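Power cord sorting

Power cord sorting is the practice of separating a mass of electrical cords into smaller groups, usually by moving them one at a time from a full container to an emptier one. It is carried out in offices, schools, repair shops and exhibition halls, and in private homes on the day before a move. The activity needs no special equipment beyond two boxes and a table. Most accounts agree that the table is the part people skip.

Origins of the problem

Power cords accumulate because they outlive the equipment they came with. A monitor is thrown out, its cord is judged "still good," and the cord goes into a box. A widely repeated office saying holds that a box of cords is never opened by the person who filled it. The collection at Stedmont, a shared office building, is often cited in this connection: a clear-out one April produced 1000 cords, of which 30 were claimed by anyone.

Cords stored without ties wind around each other whenever the box is moved. Plugs make matters worse, as their heads catch in the loops of neighboring cords and act as small anchors.

The two-box method

In the most common arrangement, a full box (the source) and a second box (the target) stand open on the same table. Each cord is drawn out of the source, coiled, and laid in the target.

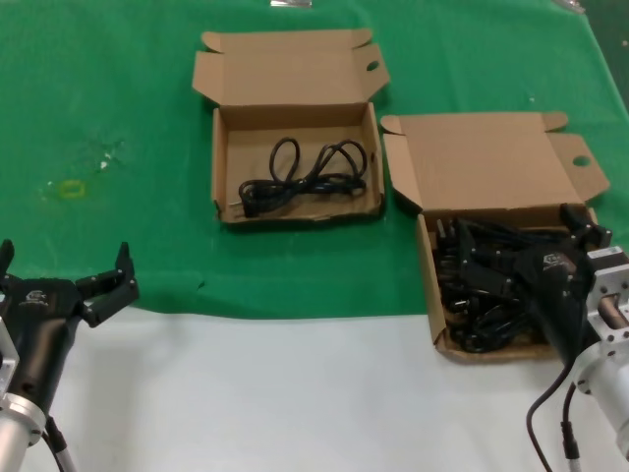

Sorters differ on where to grip. The plug-first school takes hold of the nearest plug and follows the cord down into the pile, which is quick until the plug turns out to belong to a cord at the very bottom. The loop-first school lifts a bend from the top of the heap and shakes it gently until the rest gives up. Pulling hard from both ends at once is practiced everywhere and recommended by no one.

A cord is normally coiled in wide, loose loops before it goes into the target box. Tight winding around the hand looks tidier but puts a strain on the cord near the plug, and the result springs open anyway. Ties are optional. In the Bestcombe variant, cords are laid down in layers with a sheet of paper between them – a handsome system that survives until the first person needs a cord in a hurry.

Work surface and containers

A cloth over the tabletop keeps plugs from scratching it and cuts down on the clatter. Such cloths are seldom replaced and tend to keep a record of everything ever set on them.

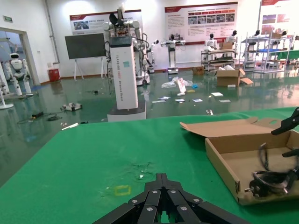 Green tabletop with a faded yellow outline, a scuffed patch and an open cardboard box.

Cardboard mailing boxes with attached lids are the usual containers. They cost little or nothing, and the lid folds back out of the way. Their weak point is the front wall, which tears at the corners after repeated rummaging. Plastic bins such as the Zinard last longer, but the lid is a separate piece and is generally lost within the year. Shallow boxes are preferred for the source, where a deep one hides its worst tangles until late in the afternoon.

Order of work

The usual order is to clear the top layer first, then free the cords around the sides, and leave the knot in the middle for last. A rival approach, known as the Chiu order, begins with the knot. Its followers point out that the remaining cords then come away easily. Its critics point out that its followers are rarely seen finishing.

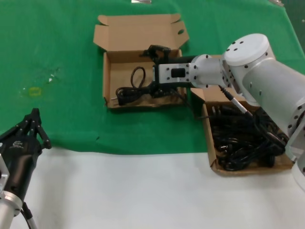
A cord that will not come free after 3 attempts is customarily pushed back into the pile and approached from the other side. Some sorters allow only 2. In either case the count is kept privately and is open to revision.

Labeling

Labels are applied to the box, the cord, or neither, the last being the most widespread. A label on the box should state the plug type and the length. "Misc." is discouraged in all known guides and appears on most known boxes.

Disposal

Cords with cracked covering, bent prongs or exposed wire should be taken out of use and recycled with other small electrical waste. Many recycling centers accept them loose, in whatever state of tangle they arrive.

See also: Cable tie; Extension cord; Junk drawer; Knot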